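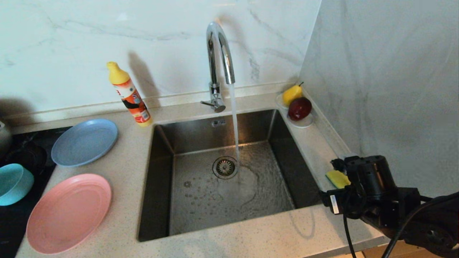 그림 3. 싱크대 조건의 작업 공간(헤드 카메라 시점). 수전을 연 상태이며, 검은색 그리퍼가 수세미 바로 위에 있다.

4.2 싱크대 조건에서의 그리퍼 비교

4.1절의 건식 탁상 조건에서는 그리퍼 간 차이가 대체로 손끝 형상과 개폐 폭으로 설명되었다. 본 절에서는 같은 그리퍼들을 Bridville 시험 주방의 싱크대 조건에서 비교한다. 싱크대 조건은 수조의 벽, 수전의 목, 상판 위의 생활용품이 접근 경로를 동시에 제한한다는 점에서 탁상 조건과 구별된다. 또한 물줄기와 금속면의 반사가 시각 입력에 포함되므로, 파지 성능을 그리퍼의 기계적 특성만으로 해석하기 어렵다.

4.2.1 비교 대상

비교 대상은 세 종류의 그리퍼이다. 첫째는 Gistmont 평행 그리퍼로, 두 손가락이 직선 경로로 개폐되며 기준 모델로 사용하였다. 둘째는 Lefèvre 링크형 그리퍼로, 손가락이 원호를 그리며 닫히고 손끝에 교체식 실리콘 패드를 부착할 수 있다. 셋째는 Flanville 순응형 그리퍼로, 손가락 자체가 접촉면을 따라 변형된다. 세 그리퍼는 모두 동일한 플랜지 어댑터를 통해 같은 팔에 장착하였으며, 손목에서 손끝까지의 길이 차이는 도구 좌표계 보정으로 처리하였다. 어댑터의 설계와 보정 절차는 Dorian Lemaire가 담당하였다.

팔의 제어기는 탁상 조건에서 사용한 임피던스 제어기를 그대로 유지하였다. 강성 계수를 그리퍼별로 다시 조정하면 개별 성능은 높아질 수 있으나, 관측된 차이가 그리퍼에서 비롯된 것인지 제어기에서 비롯된 것인지 구분할 수 없게 된다. 다만 Flanville 그리퍼는 질량이 다른 두 기종과 달라 중력 보상 항만 별도로 식별하였다.

4.2.2 작업 공간과 물체

작업 공간은 스테인리스 사각 수조, 거위목형 수전, 석영 상판으로 이루어진다. 그림 3에서와 같이 물은 배수구 가까이에 떨어지고, 벽면에는 수전과 세제 용기의 그림자가 드리워진다. 이 그림자는 깊이 추정보다 색상 기반 분할에서 문제가 되었으며, 해당 내용은 4.2.5절에서 다룬다.

파지 대상은 수세미, 하늘색 접시, 분홍색 접시, 청록색 그릇, 세제 용기, 사과의 여섯 가지로 정하였다. 두 접시는 모두 납작하고 테두리가 올라온 플라스틱 제품이지만, 놓이는 위치가 다르므로 별개의 대상으로 취급하였다. 그림 3의 배치를 기준으로 하늘색 접시는 상판 뒤쪽, 분홍색 접시는 앞쪽 가장자리에 가까워 팔의 접근 각도가 크게 달라진다. 배와 주전자 등 나머지 물체는 파지 대상에서 제외하고 장애물로만 처리하였다.

4.2.3 절차

각 시행은 그리퍼가 대상 물체의 상방에 정지한 상태에서 시작한다. 조작자는 원격 조작 장치로 접근, 파지, 들어 올림, 이동, 해제를 순서대로 수행하며, 각 단계의 시작 시점은 제어기 기록에서 자동으로 추출하였다. 성공은 물체가 지정된 영역 안에 놓이고 그리퍼가 물체에서 완전히 이탈한 경우로 정의하였다. 이동 중 물체가 손끝에서 미끄러졌으나 낙하하지 않은 경우는 성공으로 집계하되 미끄러짐 항목에 별도로 표시하였다.

조작은 Maëlys Chevalier와 Florian Deschamps가 교대로 수행하였다. 두 조작자는 본 시험에 앞서 그리퍼마다 동일한 연습 과정을 거쳤고, 그리퍼의 투입 순서는 조작자별로 무작위화하였다. 수전 개방 여부도 시행 조건에 포함하였으며, 한 번의 교대 안에서 개방 조건과 폐쇄 조건이 모두 나타나도록 배치하였다. 물체를 떨어뜨린 경우에는 초기 위치로 되돌린 뒤 새로운 시행으로 기록하였다.

유효 시행은 모두 589회이다. 통신 지연이 허용 한계를 넘은 시행과 카메라 동기화가 끊어진 시행은 결과를 확인하기 전에 제외하였다. 제외 기준의 적용은 조작에 참여하지 않은 Clémence Aubert가 담당하였다.

4.2.4 파지 결과

수세미에서는 그리퍼 간 차이가 가장 작았다. 세 그리퍼 모두 접촉 이후의 파지는 안정적이었고, 실패의 대부분은 접근 단계에서 발생하였다. 수세미가 수조 가장자리에 놓인 배치에서는 손가락 한쪽이 상판에 먼저 닿아 그리퍼가 기울어지는 현상이 관찰되었다. Gistmont 그리퍼는 손끝이 수평으로 이동하므로 하강 높이를 한 번 맞추면 이 현상이 줄어들었다. 반면 Lefèvre 그리퍼는 닫히는 동안 손끝 높이가 변하여, 조작자가 닫힘 동작과 상승 동작을 함께 수행해야 하였다.

접시에서는 결과가 달라졌다. 평평하게 놓인 접시는 손가락이 테두리 아래로 들어갈 틈이 작아, 손끝의 두께가 성패를 좌우하였다. Lefèvre 그리퍼는 원호 궤적으로 테두리를 바깥에서 안으로 걸 수 있어 이 대상에서 가장 높은 성공률을 보였다. Flanville 그리퍼는 테두리에 닿은 손가락이 옆으로 휘면서 접시를 밀어내는 경우가 잦았다. 뒤쪽에 놓인 하늘색 접시에서는 세 그리퍼 모두 성공률이 낮아졌는데, 팔이 뻗은 자세에서 손목의 가용 회전 범위가 줄어드는 것이 공통된 요인으로 보인다.

옆으로 누운 그릇에서는 Flanville 그리퍼가 우세하였다. 곡면을 따라 손가락이 변형되어 접촉 면적이 넓어졌고, 들어 올리는 동안 그릇의 회전도 작았다. 사과에서도 같은 경향이 나타났다. 세제 용기의 경우 몸통을 잡으면 모든 그리퍼가 안정적이었으나, 뚜껑에 가까운 부분을 잡으면 이동 중 용기가 흔들리는 현상이 공통적으로 나타났다. 이에 조작 지침을 몸통 파지로 통일하는 방안을 검토하였으나, 조작자의 자연스러운 선택을 기록한다는 시험 목적에 따라 적용하지 않았다.

수전 개방 조건의 영향은 접근 경로가 물줄기를 지나는 시행에 집중되었다. 실리콘 패드를 부착한 Lefèvre 그리퍼는 젖은 접시에서 미끄러짐 표시가 증가하였으며, 패드를 홈이 있는 형태로 교체한 뒤에는 감소하였다. 패드 교체는 시험 도중에 이루어졌으므로 교체 전후의 시행을 합산하지 않고 표 5에 나누어 제시한다.

4.2.5 카메라 구성의 영향

헤드 카메라만 사용하는 구성에서는 그리퍼 하우징이 손끝과 대상 사이의 접촉부를 가리는 구간이 발생한다. 특히 수세미처럼 높이가 낮은 물체의 상방에 그리퍼가 위치하면, 조작자는 하강 거리를 그림자와 주변 물체의 상대 위치로 추정하게 된다. 손목 카메라를 추가한 구성에서는 이러한 추정의 필요가 줄었으나, 물줄기 부근에서 렌즈에 물방울이 맺혀 영상을 사용할 수 없는 시행이 있었다. 조작자 두 명은 모두 수조 바깥에서는 손목 영상을, 수조 안에서는 헤드 영상을 주로 참조하였다고 보고하였다.

색상 기반 분할은 벽면의 그림자를 물체의 일부로 포함하는 오류를 보였다. 대리석 무늬의 회색 결도 유사한 오류를 유발하였으며, 깊이 값을 함께 사용하면 대부분 제거되었다. 수조 바닥에서는 반대로 깊이 값의 결손이 많았다. 금속 반사와 얕은 수면이 겹치는 영역에서 결손이 두드러졌고, 해당 영역은 연속한 다섯 프레임의 중앙값으로 보완하였다. 이 보완은 기록 영상의 사후 분석에만 적용하였으며 조작자에게 제시된 영상에는 적용하지 않았다.

4.2.6 해석상의 제한

본 비교는 하나의 주방, 하나의 팔, 두 명의 조작자에 한정된다. 순응형 손가락의 마모는 별도로 측정하지 않았으므로, 후반 시행에서 나타난 Flanville 그리퍼의 성공률 저하가 재료의 변화에 따른 것인지는 판단할 수 없다. 조작자 간 차이는 접시에서 가장 컸고, 이 차이는 그리퍼 간 차이와 부분적으로 중첩된다. 따라서 접시 항목의 순위는 잠정적인 것으로 보아야 한다. 자율 정책을 적용한 재시험은 Faustine Mallet이 설계한 평가 절차에 따라 진행하였으며, 그 결과는 4.3절에 기술한다.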